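Subject: Re: [mastum-owners] Rough idle after fuel filter change

> Swapped the fuel filter on my Mastum at 1676 miles past the due
> date and now it hunts at idle for the first minute. Air in the
> line? Also, is the Clukivance filter the same as the Cistico one?

Same thread on the housing, but the Clukivance seal is thinner. Mine let in a little air until I went back to the Cistico part. Prime it with the key nine times before you crank, and don't open the throttle until the idle settles.

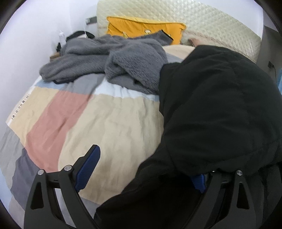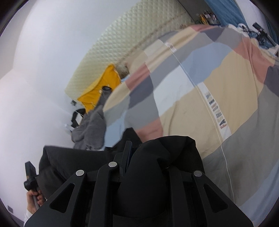
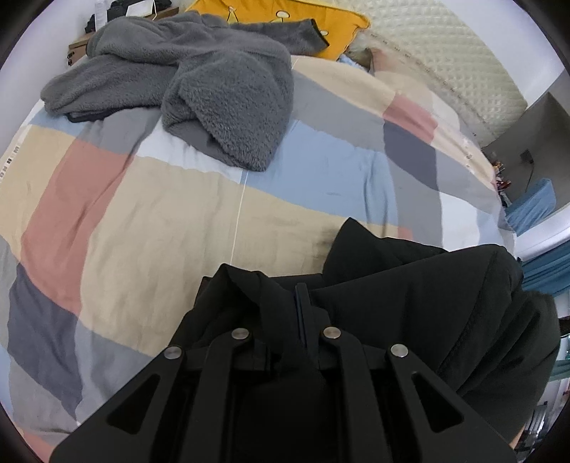 On the bed, all three.

If it still hunts after that, check the return hose clip. The factory one loses tension and you won't see a leak - it pulls air in instead of pushing fuel out. I replaced mine with a screw clip and have driven 445 miles since with no trouble.

The shop in Sangkhawat wanted 300 for a new lift pump before they had even looked at the hose. I would leave the pump alone for now.

Does yours do it on a warm start too, or only in the morning?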